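Signed up for the Siregar charity walk

July 12, 2002

The sheet went up at work in June and I put my name on it the same afternoon. The walk raises money for the children's ward, and this is the second year Cukaleck has sent a group.
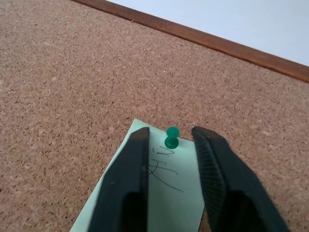
The route

It starts at the Flesita parking lot, follows the canal path and comes back over the hill by the water tower. The hill is the only hard part. Last year I wore new shoes and paid for it by the halfway stop, so this time I'm wearing the old ones – holes and all.

Shivam Saxena is our team captain again. He wants us there 30 minutes early for the photo. I told him I would try.

The money

Last year the whole walk brought in $3,327, and our group's share of that was $259. Shivam thinks we can double our part. I'm less sure, but my sister has already pledged and so have two people from my old job.

If you want to sponsor me, send me an email or catch me at lunch. Checks go to the walk fund, and cash is fine too.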